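Two-arm table clearing kit now open for trial bookings

Members may now apply to try the Petkov two-arm table clearing kit, supplied by Maltudine and set up at our Wusetstead office. The kit is made for small workplaces that wish to pass simple desk tidying to a machine. It comprises two arms, each with its own gripper, and the control software.

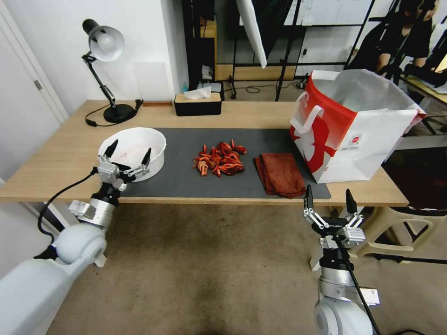 The basic package covers one task, in which a cloth is used to move loose items from a desk mat into a round container. Further tasks may be added under the Prerard service plan. Each trial lasts 3 hours and includes 2 practice periods for staff who have not worked with such equipment before.

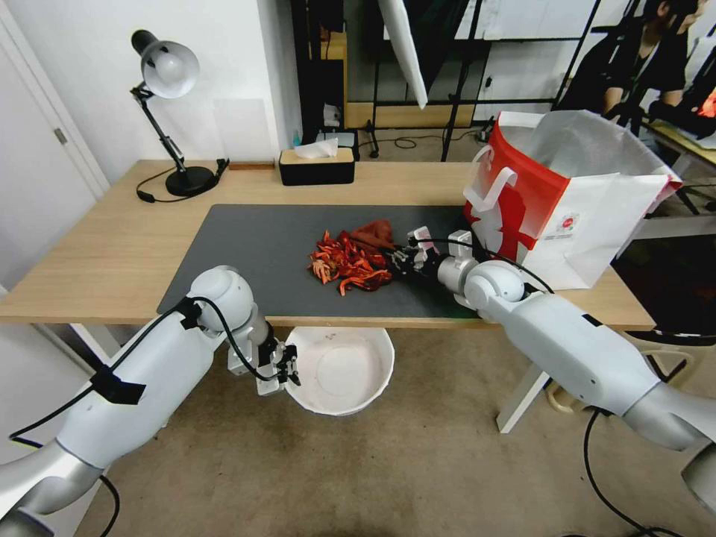
The right gripper takes hold of the cloth on the desk mat.

Our review considered how the arms share the work. One arm handles the cloth while the other can hold the bowl below the front of the desk, so the clearing can be done without a separate stand – a useful point where floor space is limited.

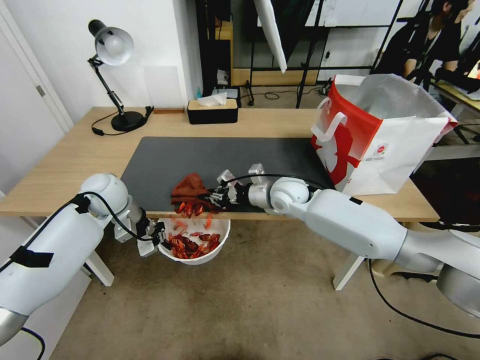 The kit is priced at £2884, with the service plan charged at £276 a year. Delivery and first setting up are included in the purchase price. Replacement finger pads are ordered separately.
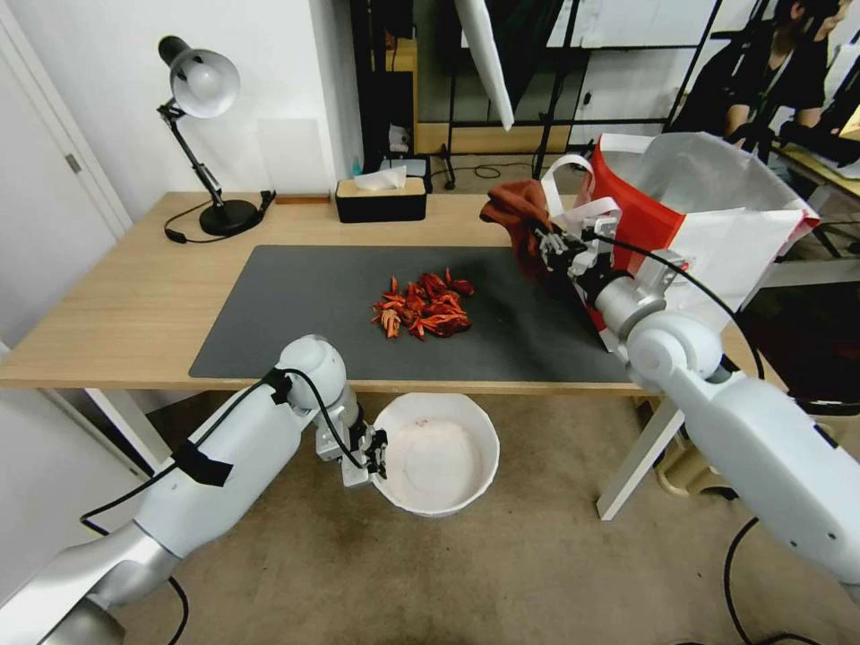
Applicants should state the height of their desks and the kind of items they expect to clear. Trials are held each Thursday during August, and places will be given in the order in which requests are received. Forms are available from the members' desk at Wusetstead.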